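# Bin cell walkaround, Drergate

Arm hours at start: 2,033. Next grease at 3,000, so we're fine there.

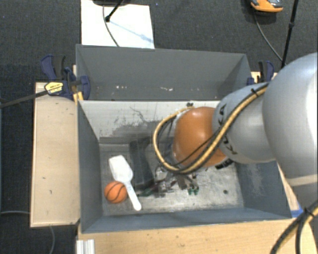 I did this one with Damian Camenzind, who's taking over the morning checks in December, so I wrote more than I usually do. We started with the hoses, my least favorite part of the cell! The yellow-tan hose and the black cable share one bundle, with a big loop hanging by the orange joint, and that loop is what I want looked at first every time. Run the wrist slowly through its range and watch for it snagging on the bin wall.

- [x] **E-stop, both buttons.** Good. Press them for real, please, don't just wiggle them.
- [x] **Zip ties on the hose bundle.** Snug. The tails stick out and I'd like them trimmed (flush cutters are in the Solari drawer).
- [x] **Bin clamps.** Gave both a good shove, no movement.
- [ ] **Bin floor.** Pretty scuffed, with dark blotches by the gripper. Wipe it down and look again. If it's gouged, ask Fankhauser for a new liner.
- [x] **Gripper linkages.** 20 open/close cycles, no sticking.
- [ ] **Floor cables.** I'd love a cover over the ones on the carpet. Usik has 2 spare lengths, I think?
- [x] **Test items.** Scoop, little basketball and black block all okay to reuse.

Open items go to Damian. Text me if the loop starts rubbing.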